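**Gripper comparison – speaker notes**
Wed 30 June, second slot after the break

Slide 1. Say who did the work: Alcides Cuadros ran the trials, I did the scoring. Yeison Ccori takes questions on the controller.

Slide 2. Two hand-held pairs, the Nikent and the Tumura. Same task for both: pick up a thin flat panel by its edges, turn it, set it down. 40 tries per pair, 80 in total. Mention that the order was shuffled.

Slide 3. Let this one sit for a moment before talking.
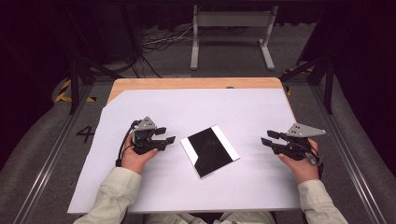 *Slide 3: one gripper in each hand, jaws open, glossy black panel between them.*

Point out the jaws facing inward. The panel is set at an angle on purpose – with it square to the table, both pairs did fine and we learned very little.

Slide 4. Results. Nikent dropped or missed 13, Tumura 14. Do not call a winner on that. The difference is in how they missed. Nikent slid off the long edge. Tumura closed late on one side, and Yeison thinks that is the controller.

Slide 5. Wrist strain. Alcides asked for shorter sessions by the second day. Skip if short on time.

Slide 6. Next: softer jaw pads, then the same task on the Escobar arm with no hands involved. Pads are on order.

Backup slide has the scoring rules. Only open it if asked.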